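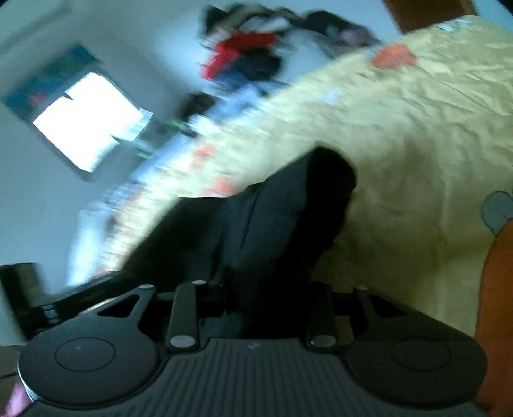

A reader who wrote under the July page wanted to know why I close the fingers by hand, and whether it would not be simpler to put the motor in first and correct the mechanics later. Another reader agreed with him and added that a motor gives the same force every time, so at least one thing is known.

I have thought about both remarks for several evenings. My answer is that I did put the motor in first, on the version before this one, and I could not understand what I was looking at. When the cloth slipped, I changed the current. When it slipped again, I changed the current again. With my own hand on the lever I feel when the cloth starts to go, and I feel also when an arm is bending and the force does not arrive at the tip. So the motor waits in its box.

Prarnura, hand-held version: black cloth in the jaws, over the bed. The linkage arms and the silver caps on the joints can be seen well from this side.

About this page

Prarnura is a gripper for soft things. I build it at home and at the Girkent workshop in Fukcombe, where I have a shelf and the use of the printers and the drill press. The aim is modest. I want a tool which can take one piece of laundry from a heap, lift it, and put it in another place without dropping it and without taking the next piece together with it. Later it should sit on an arm. For now the arm is mine.

I keep the text short on the other gallery pages. This one became longer, as I had many questions after July and it seemed more polite to answer them in one place.

Why a bed

At the workshop I test on a bench with a cutting mat. Everything works on the bench. The mat is flat, it is hard, and the fingers can push against it. A bed gives way under the tips, and the sheet is happy to come up with the piece you want. The first evening at home I picked the sheet more often than the clothes.

So the bed became the normal place for testing, and the bench is only for repairs. I would recommend this to anybody who works with cloth. Choose the surface on which the tool will be used one day, also if it is less comfortable for the person who tests. My back does not agree with this advice.

The linkage

Each finger is moved by a pair of arms, so that the tip stays nearly parallel while it closes. The opening at the tips is 100 mm. I made it wide because a bunch of cloth is much thicker than the same cloth lying flat, and with a narrow opening the fingers only pushed the bunch in front of them.

The outer arms have a triangular cutout. It is there to save weight. In the first drawing the cutout was larger and the arm twisted when I lifted a bath towel. I moved the edges of the triangle by 2 mm toward the inside and printed the arms again, and since then I have not seen the twisting. I did not calculate this. I made the hole smaller until I was no longer worried.

The joints are held by pins with round silver caps. Before, I used ordinary screws with lock nuts, and after a long session the nuts were either too tight or on the floor. The pins came from Asfaw, in a bag with much more than I need, and they run well with a very small drop of oil. Please use really a small drop. With more, the oil goes along the arm and arrives on the cloth, and then you have laundry of the wrong sort.

The housing

It is printed standing up, with fine vertical grooves. I was asked if the grooves are for cooling. They are for the fingers, mine, as a smooth housing turns in the hand when the load hangs to one side. They also hide the layer lines, and I will admit that I was glad of this.

The whole tool is about 700 grams with the battery holder empty. This sounds like little. After half an hour above a bed it does not feel like little, and I now stop when the timer rings, also if the test is going well. When I was tired I began to help with the wrist, and then the result says something about my wrist and nothing about the gripper.

The fingertips

Most of the work of the summer went here, and it is also where I made most mistakes.

Silicone tips, poured at home. Very good grip on cotton. They also collected every hair and thread in the room, and after some lifts they were gray and did not grip anything. Washing them brought the grip back, but a machine which must wash its hands after every few socks is not what I want.

Foam tips with adhesive back. They were cheap and quick, and they lasted one evening.

Printed flexible tips, sanded with 80 grit paper. I did not expect much. The sanding gives a dull surface with small scratches, and cloth stays on it better than on the silicone after the silicone has become dirty. They are not the best tips on the first lift. They are the same on the last lift as on the first, and for me this is worth more. These are the ones I keep.

I also tried a small tooth at the end of one tip, to catch a fold. It caught the fold, and it caught a loop of a knitted sweater, and the sweater has now a long thread which I have pushed back to the inner side. The tooth is gone.

What goes well and what does not

Dark thin cotton: well, if there is a fold to take. If it lies flat I must first push from one side to make the fold, and then close. Pushing and closing are two different movements, and an arm will have to learn both of them.

Towels: well, but the weight comes late. The first part goes up easily, then the rest of the towel leaves the bed and the load is suddenly there. This is the moment in which most pieces fall. I have started to lift more slowly in the second half.

Jeans: not well when I take them in the middle of the leg. Much better at the waist, where there is a thick edge.

Anything with a slippery lining: badly. I have no solution for this.

The heap itself is the largest problem. A single piece on a bed is easy in comparison. In a heap, sleeves go under and through other sleeves, and you lift one thing and receive a family. I tried shaking it gently after the lift. Sometimes the second piece goes down again and sometimes the first one does.

Questions from the July page, continued

Will the files be published? Yes, when I have printed the complete set one more time from my own files and it fits together. Last time I gave the drawings to another member at Girkent and the left arm was an old one. It was embarrassing, and he had used his own filament.

Which filament? For the arms and the housing a plain black one, whatever the workshop has on the shelf. For the tips a flexible one. I do not believe the brand is important here. The direction of printing is important. Print the arms lying flat, or they will break between the layers exactly at the joint.

Can it be made smaller, for a child's hand? The housing can. The linkage I would leave as it is, for the pins do not become smaller with the drawing.

Does it work with gloves, for workshop use? I use thin gloves when I oil the joints and I forget to take them off, so yes.

Would a suction cup not be better? For a shirt in a plastic bag, surely. On cloth the air goes through. One can do it with a strong pump, but I live in an apartment and I wish to stay on good terms with the floor below.

Why black? It was the filament on the shelf. I do regret it a little when I work with dark clothes in the evening, as I cannot always see where the finger ends and the sock begins. The next tips will be in a light color.

To the reader with the motor

I did not want to say that you are wrong. The motor will come. I have written down, for each kind of cloth, how far the lever was closed when it held, and I would like the motor to begin from those positions. What I do not have yet is a way to stop the closing when the tip meets something hard under the cloth, for example a button or the edge of the bed. With the hand this is no difficulty, I simply stop. If you have done this with a current limit on a small servo, please write which value you used and if the servo is still alive.

Next on the shelf

New tips in a light color, with the same sanding.

A stop for the lever, so that the arms cannot go past the parallel position. I have done this twice by accident and both times a cap jumped off. One of them I found.

A mounting plate for the arm at the workshop. I have the plate drawn, but the holes of the arm are not where its manual says, and I must measure them myself on the next open evening.

A better box for transport. At present the gripper travels in a shoe box with a towel around it, and at least the towel is useful when I arrive.

Comments are open under this page as before. I read all of them, and I answer slowly.

Page last changed 20 Sep 2020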